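Rapport de projet – Le confort acoustique dans les résidences étudiantes : le cas de la résidence Menzies

1. Contexte et objectifs

Le présent rapport rend compte de l'étude menée au second semestre sur la gêne sonore dans la résidence Menzies, qui compte 544 chambres réparties sur trois bâtiments. L'objectif était de recenser les sources de bruit signalées par les résidents et de formuler des recommandations au gestionnaire, la société Edico.

Les bruits de couloir arrivent en tête des signalements, devant les canalisations. La porte constitue généralement le point faible de la paroi : panneaux amincis, absence de joint en pied, jeu dans le bâti.

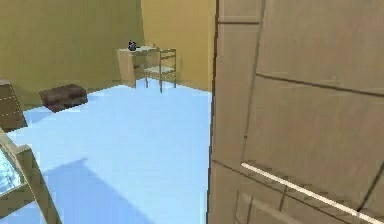 2. Méthode

Un questionnaire a été distribué en mars ; 101 réponses exploitables ont été retenues. Des relevés ont ensuite été effectués dans 16 chambres, entre 22 heures et minuit, au moyen d'un sonomètre Lodar placé à hauteur d'oreiller. Les valeurs obtenues la fenêtre ouverte ont été écartées.

3. Résultats

Les chambres d'angle sont jugées plus calmes côté couloir, mais plus exposées aux bruits extérieurs. Les parois nues prolongent en outre la réverbération – effet sensible surtout dans les petits volumes.
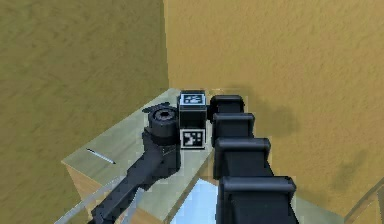
Consultée sur ces résultats, la société Edico a fait savoir que la pose de joints pourrait débuter par le bâtiment Vavham, sous réserve d'un budget de 4 000 euros. Elle a demandé que les relevés y soient repris après travaux, aux mêmes heures.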